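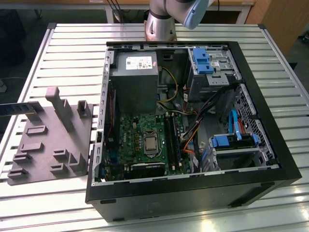 Umcombe cell, tower on its side, fixture plate to the left.

Pre-run checklist, memory module task
Planner: Dideck. Perception: Hagedorn. Checked by: Ferhat Ağca

1. Tower and plate against stored cell model. OK.
Comment: Collision mesh still has the side panel on. Removed it and saved the mesh as 238.

2. Hand-eye calibration loaded on both arms. OK.
Comment: Left arm was reading last month's file. Path corrected in the launch script.

3. Keep-out volumes. OK with comment.
Comment: Power supply and drive cage are covered. The SATA cables are not. They move between runs, so a fixed box is no use. Hagedorn should segment them each cycle. Ticket 1099, open.

4. Gripper status shown in Halley matches the light on the unit. OK.

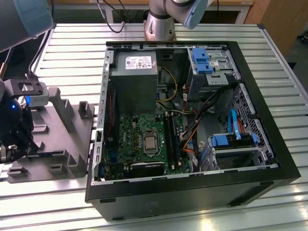 5. Arm-to-arm clearance. OK.
Comment: Minimum in simulation is 143 mm. Do not raise the speed scale until the arm cables are in the model.

6. Socket and memory slot detection. FAIL, then OK.
Comment: The processor lid is shiny and the first detection landed on its edge. Lowered exposure and repeated. Confidence 87 percent, limit is 80.

7. Approach path into the case. OK.
Comment: Dideck picks a steep descent if the wrist is free to turn. Wrist limit added to the task file.
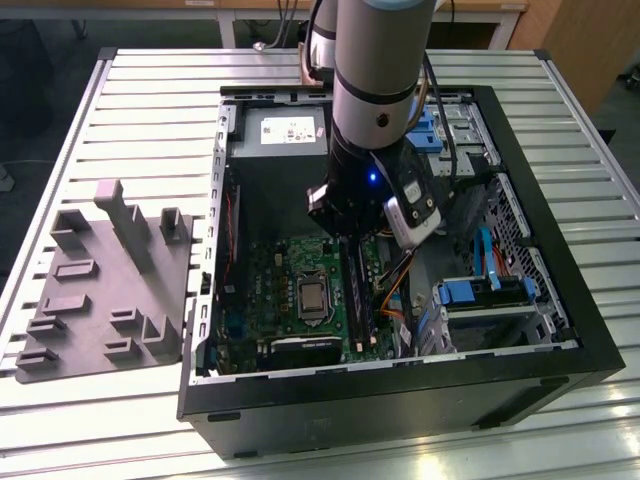
Item 7, gripper inside the case, wrist camera angled toward the motherboard.

8. Force limit on contact. OK.
Comment: Controller value and task file value now agree.

9. Stop from Halley and from the hardware button. Both OK.

Open: item 3. Run at reduced speed only until 1099 is closed.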